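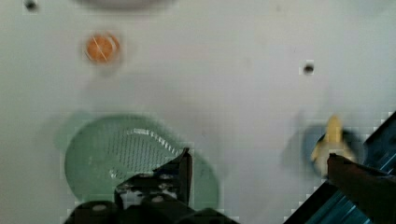
News > Press releases > Food and drink

We use cookies to remember your settings. Accept or Manage

Home Products Newsroom Stockists Contact

"Sharing size" labels tell shoppers very little, says Hidow

5 Sep 2025

Snack maker Hidow has today called for an end to the words "sharing size" on savoury biscuit packs, and will drop them from its own range in November.

The firm says the claim has no fixed meaning. It looked at 230 packs on sale in shops in Stitness and found the same words used on packs said to serve two people and on others said to serve eight. Many gave no number at all.

"We used the phrase ourselves for years, and we doubt it ever helped anyone plan a party," a Hidow spokesperson said. "A bigger bag with a friendlier name is still a bigger bag – and it isn't always cheaper by weight."

New Hidow packs will show the weight and the number of biscuits on the front. The firm makes no promise that shoppers will eat less as a result, and says it would treat any such claim from a rival with some doubt.

Retailer Okoth will stock the new packs first, in six of its shops. Drivitz, which prints the packaging, has begun work on the designs. Prices will stay the same until the trial ends.

Press enquiries: Hidow press office, Stitness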